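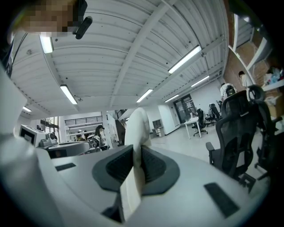 Hostby Opens Equipment Planning Program for Hand-Held Gripper Teams

CLELTDALE, February 25, 2021 – Hostby, a supplier of robot tools and workplace equipment, announced today a new planning program for companies that want to buy hand-held grippers and, later, robot arms. The program has the name Gudeta. It is made for small and medium companies which must prepare a budget before they know exactly how many tools they will need.

Many customers of Hostby begin with a simple question: how much money must we put aside for the first year? Until now the company answered this question with a price list. The price list shows the cost of a gripper, but it does not show the cost of spare finger pads, cables, storage, training hours and the time when a tool is away for repair. In the past year Hostby studied 148 customer orders. In 42 of them, the customer had to ask for a second budget before the end of the first year, most often for finger pads and other parts that become worn with use.

With Gudeta, the customer receives one written plan for 12 months. The plan lists the tools, the wear parts, the service dates and the working space that each operator needs. It also gives a separate page for soft materials such as cloth and paper, where the choice of finger pad has a large influence on the cost. A team that handles mostly hard boxes will get a different parts list from a team that handles thin sheets.

The planning service has a fixed price of $700 for one site. This amount is taken off the invoice if the customer orders equipment for more than $2,000 within the period of the plan. Customers may also use the plan to compare offers from other suppliers, and Hostby does not ask them to sign a purchase contract first.

"We have seen good projects stop in the middle of the year for a very small reason, for example a set of pads that was not in the budget," the company said in a statement. "We would like our customers to see these costs at the beginning, when it is still easy to discuss them."

Hostby advises new customers to start with hand-held tools in their normal office or workshop, and to decide about fixed robot arms in a second step. The plan therefore has two parts. The first part can be approved alone, and the second part stays open for changes until the customer has its own numbers from daily work.

The program was prepared together with Usside, a service partner that will do the repair and inspection of the grippers. Repair prices are written in the plan and stay the same for the full 12 months.

Orders for Gudeta are accepted from today. The first site visits will take place in June. Companies outside the Cleltdale area can receive the plan after a video meeting, at the same price.

About Hostby

Hostby sells and rents grippers, robot arms and spare parts to companies in light industry, packing and research. The company has its office and showroom in Cleltdale.

Press contact: Hostby Press Office, Cleltdale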